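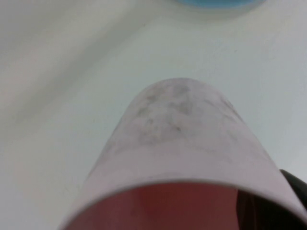

Cups, racks and the long road to a robot that tidies up

Every few months a reader writes in to ask when they can stop doing the dishes. We love this question! It comes up more than anything about factories or delivery carts, and this time we want to give it a proper answer, because there has been real movement on the small, boring, wonderful job of putting cups where they belong.

Let's start with why a cup is such a good test. It's light, so it slides when you bump it. It's round, so there is no obvious place to grab. Many of the plastic ones get narrower toward the closed end, and a gripper that squeezes too low or too high will send the thing skating across the counter. Frosted or see-through plastic makes life harder still, as cameras have trouble telling where the side of the cup stops and the table starts. And then the cup has to be turned over and lowered onto a peg, which takes a good sense of where the rim is at a moment when the fingers may be covering half of it.

People do all this while talking on the phone. For a machine it's a full day's work, and we mean that with great affection.

Those of you who follow the Midik household trials will remember the rule they settled on last winter: no marks on the table, no special cups, and no person reaching in to help. Their latest round ran to 336 tries at moving one cup from the table to a drying rack, and the write-up is a treat to read -- plain language, lots of failures listed, no music. The best stretch was 21 good placements in a row. The worst cup in the set was a soft one that bent when held and sprang off the peg afterward.

What excites us most is the kind of arm people are using for this. A few years ago you would have needed something bolted to the floor of a car plant. Now a slim tabletop arm with a two-finger gripper can sit at one side of an ordinary white table, with a blue plastic rack and a few bright cups in front of it, and the whole setup takes up no more room than a sewing corner.

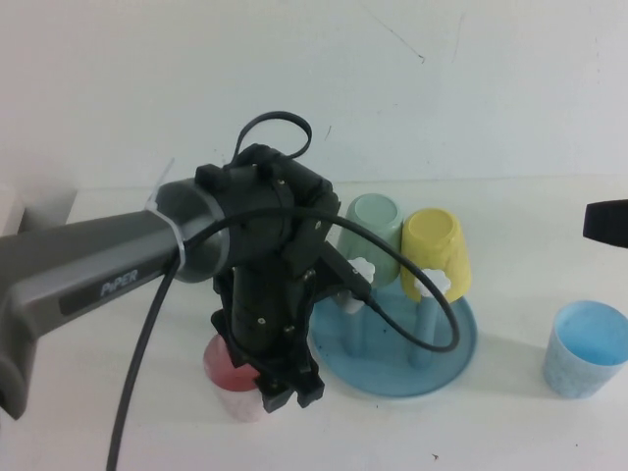

Smaller arms also mean more people trying things. The Esari group now shares its practice runs freely, 2386 of them at last count, and anyone with patience and a spare evening can look through them. We did (far too late into the night) and came away with a new respect for the wrist. So much of the job is in the wrist! Getting to the cup is the easy part, and then comes the turn, and the arm's own cable has to go somewhere while that happens.

So, can machines do the chore yet? Our answer is: pieces of it, on a good day, with cups they have met before. Ondemton tried the same sort of task on its shop floor, sorting empty containers onto pegs at the end of a shift, and found that a person was still quicker by a wide margin. They kept the arm running anyway for the hours when the floor is empty, where slow is fine. We think that's a very sensible way to go about it, and the home version may well look similar. You go to bed, the arm spends an hour on four cups, and you come down to a full rack.

Grease, chipped mugs, a fork left inside a glass, the lid that belongs to something else -- all of that is still ahead. Calado is planning a round with mixed dishes in December, and we'll report on it in the next issue. If you have a cup at home that you think would beat any robot, write and tell us about it. We have 119 entries so far, and the travel mugs are winning.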